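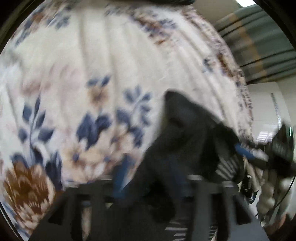
How do I fold a big floral cover so it stays flat in the closet?

Posted in Home and Laundry, February 4, 2022

needle_and_tea

Hello everybody. I hope this is the correct section. I moved to Gresville in December and my new closet is much smaller than the one before. I have a large cover in cream white with flowers on it, rust brown and peach ones, and leaves in dark blue. You see it in my picture at the top. I like it very much and I want to keep it nice.

My problem is the folding. I am alone when I do the laundry, and the cloth is bigger than my two arms. When I hold it up by the corners the middle goes down to the floor, and when I put it on the bed it makes creases which I can not get out with the hand. After I fold it, one side is always thicker than the other. Then I put it on the shelf, and the next week it has slipped down and looks like a ball.

The shelf is 18 inches deep. I would like to have the cover on it together with two sheets and the pillowcases. Also I want to know if I must iron it before. I ironed it one time and it took me the whole evening, and the folds came back anyway.

I have read in other places that one should roll it, but other people say that rolling makes it worse. Which is right? Thank you for your patience with my English.

hawthorne_street

Welcome in the forum. English is also my second language, so we will understand each other well.

I fold large covers alone since many years, and I think the difficulty is that you hold it in the air. Do not lift the whole cloth. Use the bed as your table. I do it in this way:

Take everything off the bed and pull the sheet under it smooth. Put the cover over the bed with the printed side down. The flowers are then inside for the moment, but this will change later.

Go to the foot of the bed and find the two corners. Pull them both toward you a little, at the same time. Go to the other end and do the same. If you pull only one corner, you get those folds which go across in a slanting line, and they are the ones that stay in the cloth.

With your flat arm, stroke from the middle to the outside. Use the whole forearm and go slowly. The hand alone is too small for a cloth of this size.

Fold the left side to the middle, then the right side to the middle, so the edges meet but do not lie on top of each other. This was my mistake for a long time. When the edges lie on top, you get one thick side, exactly like you wrote.

Now fold one half over the other half, like you close a book. You have a long strip. Stroke it again.

Measure the strip against your shelf. For 18 inches I would make the packet 16 inches wide, so that you have some air behind and the door closes. Fold from both short ends to the middle, and then one time more if it is needed. The printed side is now on the outside and you can see at once which cover it is.

Put it on the shelf with the closed fold to the front and the open edges to the wall. An open edge in front is what makes the pile slip, in my experience. The heavy piece goes at the bottom, the sheets come after, and the pillowcases on top.

About the ironing: I would not iron all of it. If it is dried well and you fold it soon, the small creases go away when it has been on the bed for one night. If guests are coming I iron only the upper part, where they look.

If your cover has a filling inside, please write it. Then the last fold is different and you should not press so hard.

bromberg_attic

I roll mine and it is fine. Fold in half two times, roll it tight, put a ribbon around. Done in two minutes. It takes less place than folding if the shelf is high.

No idea about the creases, I do not look at them.

nedden_linen

I want to add something to the first reply, which is good.

Rolling or folding depends on how long it stays there. For one or two weeks I fold. For the whole summer I roll, but loosely, and around something. I use a cardboard tube from wrapping paper with an old white pillowcase pulled over it, so that the cardboard does not touch the cloth. Without a tube the inside of the roll gets many small creases close together, and they are harder to remove than one long fold. I think this is why people give you two different opinions.

For a light cover like cream I would also look at the shelf. If it is raw wood, put a piece of clean cotton on it first. I had a yellow line on a pale tablecloth after one winter, just where it lay on the board, and two washings did not take it out completely.

And change the place of the folds from time to time. If you fold in halves now, fold in thirds the next time. In my mother's house the old covers all had a worn line exactly in the middle, and the print was almost gone there. It would be a pity with your blue leaves.

For drying, I hang it over two lines with some space between them. The weight is then divided and the wind can go through. One line alone makes a sharp edge along the middle, and then you start the folding already with a crease. If you have only one line, turn the cover after an hour so the edge comes to a different place.

needle_and_tea

Thank you to all three! There is no filling inside, it is only the cloth. I tried the way with the bed this afternoon and the packet is now the same thickness on both sides. It needed three tries because I forgot to pull the corners together.

The shelf is painted, but I will put cotton on it anyway. I have one more question for nedden_linen: do you wash the pillowcase on the tube before you use it every year, or is it enough to shake it out?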